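People > Interviews > Small Spaces

Making one bedroom do two jobs

Orathai Rattanakul has rented in the Studdale building for seven years, and in that time she has moved the furniture more often than she can remember. Her bedroom is also where her guests sit, so it holds a bed, a nightstand and a sofa.

"I used to have a folding chair in there," she says. "People perched on it and left early."

She bought the sofa secondhand last July, after measuring the wall twice. It left a strip of carpet down the middle, and she has tried to keep that clear ever since.

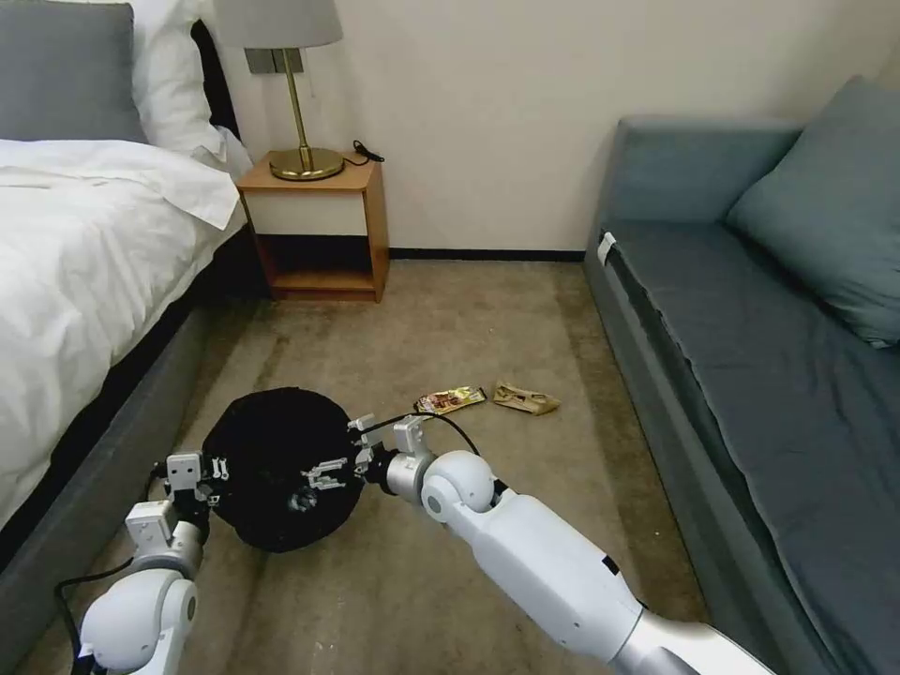

The strip of carpet between the bed and the sofa.

Keeping it clear is a daily job. Snack wrappers are the worst of it, she says, and cushions come second. "I eat in there, I admit it. I pick up at nine in the evening and by morning there's something on the floor again."

The bed she worries about less. "If the duvet is hanging off, it's hanging off. I fix it when someone is coming over."

Her neighbor Morag Semple talked her into a nightstand with an open shelf. Rattanakul was against it at first — she wanted doors — but says she now throws things out sooner.

What would she change? "The carpet. It's beige. I would never have picked beige."

152 shares · 7 comments

Recent in Small Spaces
Usa Yensuk on living without a closet
Birsen Sarıgül's hallway kitchen
Waraporn Panyasiri: one lamp per room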